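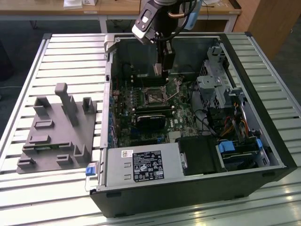

I have been meaning to write about my grandmother's recipe cards since November, when my cousin Merle Waaka drove up with them in a shoebox on the passenger seat, buckled in like a toddler. It has taken me most of the winter to get through them, partly from laziness and partly because I kept stopping to cook things.

There are 326 cards. I know because I numbered each one in pencil on the back before I let myself read any of them, having once dropped a box of slides and regretted it for a whole summer. Most are the ordinary lined kind, a few are cut from cereal boxes, and one is written on the back of a bank envelope from Flidton, where she and my grandfather lived for the first 11 years they were married.

What I wanted was pretty simple. I wanted every card scanned, every recipe typed out, and a copy sent to everyone in the family who asked for one (that list got long in a hurry, let me tell you). The scanning was easy enough, a few evenings with the radio on. The typing is where I got bogged down, because Grandma did not write recipes so much as leave herself hints. Her card for plum cake says, in full: "Butter, sugar, the plums, flour till right, Ngaio's pan." Ngaio Fairweather was her neighbor for years and years, and I had no idea how big her pan was. I ended up calling her. She's still sharp as anything, she still has the pan, and she went and measured it while I waited on the phone – nine inches, with a loose bottom. We talked for an hour and a half after that and I came away with two more recipes that weren't even in the box! 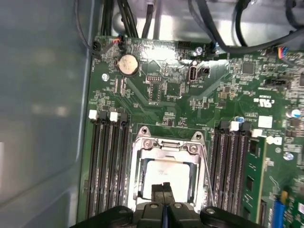
How do you type up a recipe that has no amounts in it? Copy it exactly as it's written first, then cook it a couple of times with a scale on the counter and add your own amounts underneath in brackets.

I've stuck with the brackets all the way through. It means anybody reading can tell what is hers and what is me guessing, and if my guess on the molasses is wrong (I have my doubts about the molasses) then Merle can fix it without messing up the original. Her spelling stays too. She wrote "cinamon" her whole life and I'm not about to correct her now.

The handwriting gave me more trouble than I expected. In the early cards it's upright and careful, and later on it leans way over and runs together, and there is a stretch in the middle that isn't hers at all. My aunt thinks those came from a church supper group, and she recognized one hand as belonging to a Mr. Espinoza, Braulio I believe, who made the rolls. There are 52 of these borrowed cards and I have given them their own section at the back, with a name wherever the card had one.

The stains were a nice surprise. I nearly cleaned them up on the scans and then thought better of it, since the splattered cards are the ones she used. Her gingerbread card is practically see-through with butter. The gelatin salads are spotless, every last one of them, and I will let you draw your own conclusions about that.
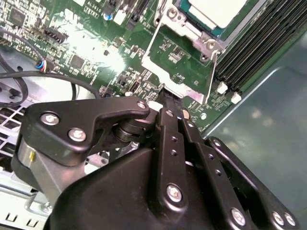
What is the best way to store old recipe cards once they're copied? An acid-free box with a lid is plenty, kept in a closet inside the house, away from the heat of the kitchen and the damp of the basement.

I bought mine at the art store and it fit the cards with a little room to spare. The cereal box ones are going in paper sleeves, as they were starting to shed on their neighbors. Merle gets the originals back after Easter, that was always the deal, and I'm keeping the shoebox.

I still have the pickles to type, plus a set of candy recipes that all say "cook until it looks like Walo's," and I haven't found anyone yet who can tell me who or what Walo was. My aunt says a candy counter. My uncle says a dog, which worries me. If you're family and you know, please call, and please tell me what color it's supposed to be when I take it off the stove.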